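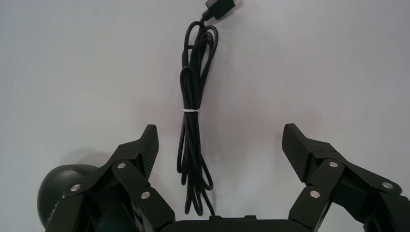
One black cable, folded up and ready to go.

So we've been in the new place in Rokcombe since July and I still haven't unpacked the last of it. I keep telling people we're done! We are so not done. There's a stack in the spare room I walk past with my eyes pointed at the ceiling.

What I have done, finally, is the drawer. You know the one. Ours came with us from Skeltden still full, because on moving day I ran out of steam and wrapped the whole thing in plastic wrap — socks stuffed in the gaps and everything — and it has sat like that on the bedroom floor ever since. Maham Ansari, who helped us load the van, wrote "NO IDEA" on it in marker. Fair.

Last week I made a pot of tea, put on a podcast about shipwrecks and cut the plastic off. Three hours, people. Batteries, takeout menus from a town we don't live in anymore, a key to I don't know what, the good scissors (THE GOOD SCISSORS, I bought new ones in August), and cords. So many cords. I'd been hanging on to chargers for phones I traded in years ago, in case one of them rose from the dead I suppose.

My rule ended up being pretty simple. If I could name the thing it plugs into, it got folded up and kept. If I couldn't, it went in a bag for the electronics recycling. I cheated twice. One of them has a weird round end and I just have a feeling about it, okay?

Lilian Waweru commented on my last post that she does one drawer a month and never more, and I wish I'd read that before I moved 900 miles with mine. I'm trying it now. Next up is the kitchen one with the birthday candles and the soy sauce packets, and after that I have to face the filing box, where I'm fairly sure there are 50 manuals for things we left on the curb.

The other news is that the cat has claimed the empty drawer. I put it back in the dresser and she sat in front of it and yelled until I took it out again, so it's on the floor, with a towel in it, right where it was before I started. My husband thinks this is hilarious.

Oh, and a couple of you asked about the paint in the hallway. We haven't picked one! There are four squares of green on the wall and I hate a different one every morning. I'll post them when it stops raining and I can get some decent light in there.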